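Home | Notebook | Finishes | Bench | Older entries

4 min read

January 31, 2022

Oil trial, continued. The story so far, for anyone joining from the warm end of the building: we are trying to find a finish for the café tables that survives tea, red wine and the public, in that order of difficulty. Two candidates remain. Ela is a hardwax oil that smells of oranges and costs like saffron. Kerr is a plain polymerised linseed that smells of cricket bats and costs very little. A third, Ovuron, left the trial before Christmas after staying tacky for 17 days, by which time it had collected enough sawdust to qualify as a sheet material.

Sample boards are ash, sanded to 180 and wiped down. Half of each board got one coat of oil, the other half two. I had meant to do a third coat on the ends and wrote myself a note about it, which I have now found under the Ovuron board, stuck to it.

Tea test: a mug of strong tea, base wetted, left overnight. Ela showed a faint ring on the single coat and nothing on the double. Kerr showed a ring on both, the sort you would get a landlord's letter about. It came out with 300 grit and a dab of fresh oil in a few minutes, and I could not find the repair afterwards without my pencil mark. I tried the same trick on Ela and ended up with a dull patch shaped like Wales.

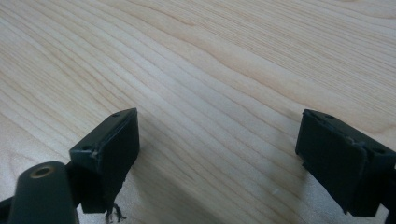 So the question is whether the café would sooner have a table that marks rarely and sulks when mended, or one that marks weekly and forgives everything. Zusura (the café) say they would like one that never marks. I have written this down under Requirements, next to "free" and "by April".

Wine test: one spoonful, eight hours, no wiping. Both boards went faintly purple on the single coat. On two coats Ela was clean and Kerr had a shadow you could only see by crouching, and customers rarely crouch.

Costs, materials only, whole job: Ela comes to £695. Haven't priced Kerr properly, but I could lose the invoice in my coat.

To do: repeat tea with milk. Try a hot plate. Buy rags, and lay the oily ones out flat this time, please, all of us.

Comments (3)

benchdog: Two thin coats of the linseed, then a third after a month. Your rings will go.

M.: A month? They want them by April.

plane_and_simple: Sorry to hear about the Ovuron. I still have a shelf like that. It has a jumper on it, permanently.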